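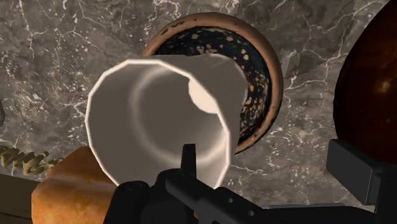

Tea and coffee stains build up slowly, and most people only notice them when a new cup goes on the shelf next to the old ones. The brown film is tannin, and it grips hardest where the surface is worn or where two flat sides meet. A white cup with straight-sided facets and a pale inside shows it sooner than a dark round one. Tip the cup on its side with the mouth towards you so the light falls in, and look along the walls down to the base. If there is a tan line part way down, it is ready for a proper clean.

Bicarbonate of soda
For ordinary tea stains, put a teaspoon of bicarbonate in the cup and add just enough water to make a paste. Rub it round with a damp cloth, using a fingertip in the corners. Leave it for 15 minutes and rinse with warm water. Old stains may want a second go. Don't use a scouring pad on glazed china. It takes the stain off, but it leaves fine scratches and the next stain comes back faster.

Bicarbonate is safe on glazed china, stoneware, glass and most plastic. Keep it off gilt rims and hand-painted decoration, which should only be washed with a soft cloth and washing-up liquid.

Denture tablets
Good for flasks, teapots and anything you can't get a hand into. Fill with warm water, drop in one tablet (two for a large teapot) and leave overnight with the lid off. Never screw the lid on a flask with a tablet in it, as the gas has to go somewhere. Empty it in the morning, wash as normal and rinse twice.

Patricio Sotomayor wrote in to say he does his teapot spout by blocking the end with a small cork and standing the pot in the sink. I have tried it and it works well, but put a cloth under the pot in case the cork lets go.

Limescale in the kettle
We are in a hard water area and the kettle needs doing every three weeks or so. Half fill it with equal parts white vinegar and water, bring it to the boil, switch off at the wall and leave for an hour. Pour away, boil fresh water twice and throw both lots out. Citric acid does the same job with less smell - one heaped tablespoon to a litre of water, and add it after the kettle has boiled. If you put the crystals into water that is already boiling hard it will froth up over the top.

The scale on a tap end comes off with half a lemon pushed on and held with an elastic band. Leave it an hour. Don't do this on brass or gold-coloured taps.

Chips and cracks
A chip on the rim of a cup is a nuisance, and a cut lip is worse. Run a dry finger round it slowly. If it catches, stop drinking from it. You can take the sharpness off with wet fine-grade abrasive paper, but the bare clay underneath will still soak up tea, so I would move it to another job: pens, seedlings, paintbrushes, or measuring out compost.

A crack is different. Hold the cup by the handle and tap the side with a fingernail. Sound china rings and cracked china gives a dull clack. Don't put boiling water in one that clacks. Household glue is no answer for a handle that has come off, whatever it says on the tube, because very few glues are meant to be near hot drinks.

Storing cups
Cups should be bone dry before they are put away upside down, or they will smell musty. If they have to be stacked, go no more than two high and put a square of kitchen paper between them. Hooks save space, but check the hook is screwed into something solid and not just the thin shelf. I had a row of five come down in November and lost three of them.

I line my cup shelf with the ribbed matting sold for drawers. The roll I have is Vlček and has lasted well. It can be cut with ordinary scissors and washed in the sink.

Plastic that has gone cloudy
Picnic cups and beakers go cloudy for two reasons. If it is scale, a soak in one part vinegar to four parts water for half an hour will clear it. If it is still cloudy when dry, the surface has been worn by the dishwasher and nothing will bring it back. Put plastic on the top rack, away from the heating element, and use a cooler wash.

Plastic that smells of squash or soup can be filled with warm water and a spoonful of bicarbonate, left overnight, then dried in the open air. Sunlight on a windowsill helps with tomato stains as well. Our camping set is a Praltosport one and came up clean after two days on the sill.

The dishwasher
Clean the filter every fortnight. It twists out on most machines. Brush it under the tap with an old toothbrush and check the well underneath for glass or fruit stones before you put it back. Tip cups at a slight angle on the rack so water runs off the base - otherwise it sits in the hollow and goes over everything when you unload.

If cups come out with a gritty feel, check the salt first, then the spray arms. Pips block the holes and can be picked out with a cocktail stick.

Readers' tips
Saturnino Pacheco keeps a jam jar of bicarbonate by the sink with 8 holes punched in the lid, and shakes it out like talc. It does save getting the packet wet.

Someone else asked about rings on a wooden table. Try a little mayonnaise left on for an hour and wiped off, then polish. It works on white rings, which are only in the wax. Black rings have gone into the wood and will need sanding.

For rust marks on a steel draining board, use a paste of cream of tartar and water, rubbed along the grain and rinsed straight away.

Next time: getting candle wax out of a tablecloth, and what to do with a sticky drawer.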